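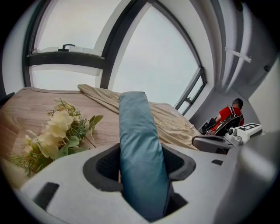

Clunar asked in the issue list why the rubber rim must be cleaned before every session and whether once a week is enough. For us it is not enough. Fibers from cloth collect under the rim.

# Ullar hand-held gripper: care notes

Valid for both units at the flower table. Last change: January 17, 2020.

## Before a session

- Wipe the rim and the inner lining with a dry cloth.
- Close the jaw on a piece of fabric and hold for 15 seconds. If the fabric slides, see *Repair*.
- Check that the marker lies flat. Do not touch the print with wet fingers.

## Repair

1. Switch off the unit.
2. Loosen the 3 screws of the rim and pull it out evenly.
3. Put in the new rim (Pindis part 2862).
4. Run `calibrate_jaw` 2 times. The first run often gives a wrong zero.

Spare rims are in the Verhoeven drawer. Please write in `rims.csv` when you take one.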